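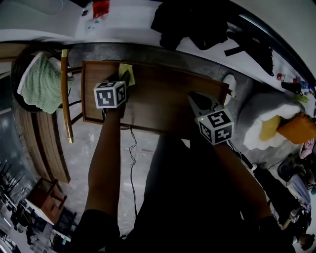 Photo: Shiyu Dai

7/27/23

Histberg at last! I've wanted to see this town since May, when Jianguo Jiang came home raving about the dumplings, and he was right — I ate nine before I'd even taken my jacket off. Then a walk along the river to Hou, a tiny noodle place with two cooks and a line out the door. Cold sesame noodles, so much garlic, wow! I skipped dessert (big mistake, the plum cake looked amazing) and climbed up to the old market instead. Tomorrow, breakfast at Vimada, and I'm ordering the cake first.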